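The Hard Water Towns

In Vellstead, people buy kettles the way other towns buy light bulbs. The hardware store on the main street keeps a whole shelf of them, and next to it a second shelf of vinegar, citric acid and small wire balls meant to catch the scale.

The water comes up through limestone, and it measures 300 parts per million of dissolved minerals at the Caston pumping station. That is hard by any standard. It is safe to drink, and many residents say they prefer the taste. It is also rough on pipes, boilers and shower heads.

Ghazala Yousafzai moved here with her husband, Arsalan, in December. Within weeks their water heater had started to rumble. "It sounded like gravel in a can," she says. The plumber, Osvaldo Marinho, drained the tank and took out two buckets of white flakes.

Marinho has worked in the valley for 20 years. He tells customers to flush the heater once a year and to keep the thermostat moderate, as scale builds faster in very hot water. He sells softeners but does not push them. A unit needs salt, floor space and a drain, and older houses are often short on the last two. 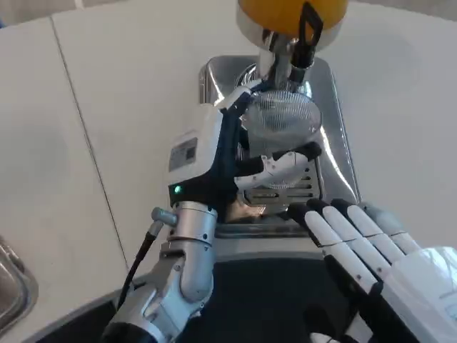
A stainless steel sink set into a white countertop.

Kitchens are where most people first see the problem. Drops left to dry on steel leave a chalky ring, and a cloth soaked in vinegar will lift it. Stone counters are another matter. Acid can etch marble and limestone, so Marinho suggests wiping those dry after use.

The town has argued over central softening before. A plan drawn up by the engineering firm Rernon would treat the supply at Caston before it reaches homes. Bijan Azimi, who runs the pumping station, supports it. Zubaida Zaidi, who owns a laundry on Mohmand Street, does too, though she worries about the rates. She already spends $100 a month on softener salt.

The plan goes to a public meeting on 7th April. The Yousafzais intend to go. Their second kettle is already furred up to the water line.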